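The Working Table: Pens, Mugs and the Order of Small Things

At Pirnard, the residential study center directed by Tumaini Swai, each of the 57 rooms is furnished with a table, a chair and a lamp. For many years the rooms held no provision for pens and markers. Residents kept them in coat pockets, on windowsills and between the pages of library books, and the supply office issued 884 replacements in a single year.

The center has since adopted a modest measure. Every resident receives a ceramic mug on arrival, to be kept on the table and used for writing instruments only. Drinking mugs remain in the kitchen on each floor. Siyabonga Mkhize, who manages the supply office, reports that requests for new markers fell by 50 percent in the first term.

A mug has certain advantages over the divided desk tray it replaced. It takes up little of the writing surface, it is heavy enough to stay upright with a full load, and it can be washed with the dishes. A marker stored upright is also easier to find than one lying flat among papers.
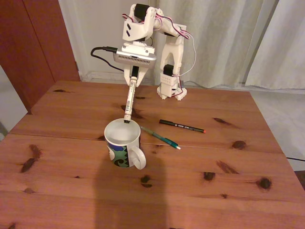

Choosing and Placing the Mug

The supply office recommends a plain mug with a wide mouth and a flat base. Tall, narrow cups tend to tip when long markers are placed in them. The Bokden reading room, which adopted the same practice in December, keeps 2 mugs on each shared table, one for pens and one for markers.

Caps should be pressed on firmly before storage. Residents are asked to empty the mug once a month, wipe out any dust and discard pens that no longer write. Pencils are best kept with the points up.

Chipped mugs may be exchanged at the supply office during its morning hours. Residents who prefer a drawer may return the mug at any time, and a few have done so.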